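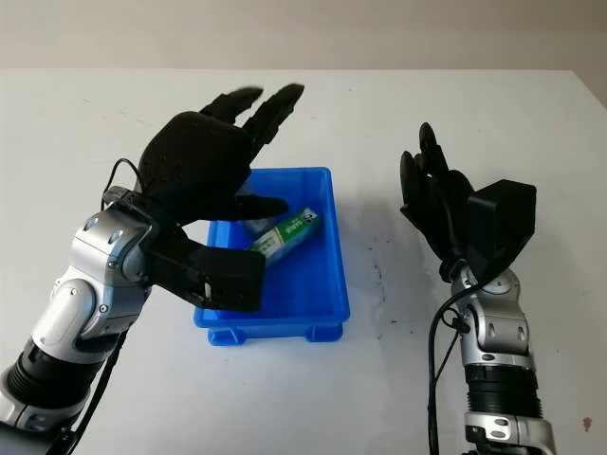
Darius Ene
Member, Nelport bench

Left hand keeps going for the wrong thing in the blue bin. Planner is told to pick the clear item, grasp pose comes out half on the green and white box. Depth over the clear bit is mostly holes. 265 runs logged, 16 of them clean. Right arm is parked so it isn't a collision thing. Is this perception or should I be tuning the grasp scorer? 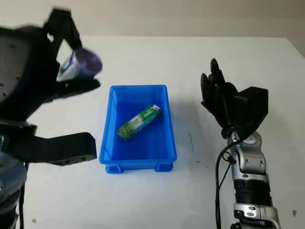 Page last changed: June, 14:20

Kerttu Kauppinen
Moderator

Perception. Leave the scorer alone for now. The white tube with the purple cap is an easy one, printed body, decent edges, use it as your control. Run the same planner on the tube only and compare. If teh pose is fine there, mask out missing depth before you cluster, otherwise the points bleed into the box. Also check timestamps, if joint states and depth frames are out of step the cloud smears when the arm moves quick.

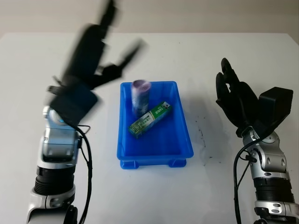
Left arm mid-move over the bin, right arm still.

Marcus Fitzsimmons
Member

had same on Mostel. turned the speed down, went away. never found out why

Darius Ene
Member, Nelport bench

Tube only is fine. Masking now, and the stamps were out as well so thanks for that. Will rerun the lot tonight and post the log, its 2,369 lines so maybe just the bad bits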